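**Re: [tiltwood-residents] Shared kitchen cupboards**

From: Hajar Gaber
To: tiltwood-residents

Qiuyue Lu wrote on Sunday:

> The cupboard by the window is full again and I can't tell what belongs to the house and what belongs to people. Last December we agreed to label things and that lasted maybe a week. Can we settle on one way of doing it before the new tenants move in? Also, is there any money left for a second shelf?

Thanks for raising this, Qiuyue. I went through the minutes and what we agreed in December was masking tape with a room number. The tape came off in the dishwasher, so most of it was gone by January. I would like to drop tape and go by color. Each floor gets one color, and anything plain white or clear belongs to the house and can be used by anyone.

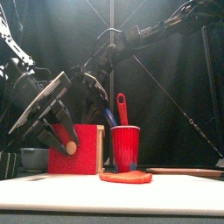 Floor colors would be blue for the first floor, red for the second and green for the third. Rongrong Cai asked whether this means buying new dishes. It doesn't. If you already own a red cup like the one in the picture and you live on the second floor, you are done. If your things are the wrong color, put a dot of enamel paint on the bottom. I have 6 small pots of it and will leave them on the hall table.

Food is separate. Dry goods go in a box with a lid, in your floor's color, and the box stays on your floor's shelf. Open bags outside a box will be moved to the bench by the back door.

On the shelf: yes, there is money. Shiyu Su still has the receipts from the hallway painting and we came in under. A plain shelf with brackets would fit above the kettle. Janaka Dissanayake has a drill and can put it up once we agree on the height. I would say 15 inches above the counter, but tall pans may need more, so measure yours.

Please reply to the list by Sunday evening if you object to the colors.

Hajar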